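Why I went back to watching the local morning show

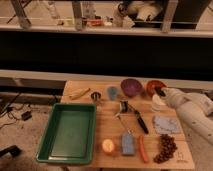

What does a local morning show have that my phone doesn't? It has two people at a desk at 6 a.m. who live where I live and have to drive on the same roads.

I stopped watching morning television when I was in college and didn't miss it. For years I got up, looked at headlines on my phone, and left. Then in June my phone died overnight and I turned on the TV to check the weather. I got Wirndale Mornings, which I had not seen since my mother had it on in the kitchen. I have watched it most mornings since then.

The show runs three hours. I see the first 36 minutes before I leave for work, so this is a review of the first 36 minutes only. People tell me the last hour is mostly furniture store interviews and I can't speak to that.

The main host is Joar Solberg. He used to do the overnight radio shift and he still talks like it's two in the morning, low and a little slow. I didn't like him at first. He pauses before reading anything sad and he also pauses before reading the school lunch menu, so you never know what's coming. After a few weeks I got used to it, and now other anchors sound rushed to me.

The co-host changed in the spring. The old one moved to the noon news and the station tried out a few people before settling on a woman from the traffic desk. She is better than he is at interviews. She asks a question and then waits. When the parks director came on to talk about the pool closing, she asked what the repair would cost, he talked about community for a while, and she asked again. He gave her the number. I don't see that much on the national shows, where everyone has four minutes and a book to sell.

The weather is the part I tuned in for and it is the weakest part. They give the full forecast at seven minutes past the hour and then tease it over and over until the next one. If you miss it you get a strip along the bottom with one temperature on it. They also bought a new map this year, and the county names are so small on my set that I have to know where I live already.

Then there's the competition. The Kasarel station has a morning show in the same slot and the two of them have been going at each other since the last ratings came out. Kasarel put up a bus ad that said "Wake up with somebody awake," which everyone took to be about Solberg. He read it out loud on air the next day, paused for a long time, and went to sports. I thought that was the right way to handle it. A bigger show would have made a week out of it.

I did try the Kasarel show for a few days to be fair. The set is nicer and the picture is sharper. They have a couch. But they laugh at everything, and at that hour I can't take it. They also run a trivia call-in sponsored by Lovon where the prize is a mug, and the calls go on longer than the local news does. One caller got 3 questions wrong and they gave him the mug anyway.

I should mention the cooking segment on Wirndale, as it's the thing people bring up when I say I watch. It's on early, which is odd, and a different person does it each time – a restaurant owner, somebody's aunt, once a firefighter. The host of the segment is named Nyarko and I have never caught a first name. Nyarko doesn't talk over the guests and tastes the food before saying it's good. Some of the dishes don't work and they leave that in. I have made one of them, a bean soup, and it was fine.

My brother thinks all of this is a waste of time and that I could read the same news in two minutes. He's right about the two minutes. But when I read it on my phone I end up reading nine other things, and then I'm late and annoyed. The TV goes at its own speed and then I turn it off.

The set I watch on was 59 dollars used. It has one bad speaker, so Solberg comes out of the left side only. I've been meaning to replace it. If anyone local has a decent small one they want to get rid of, leave a comment – I can pick it up most evenings after work.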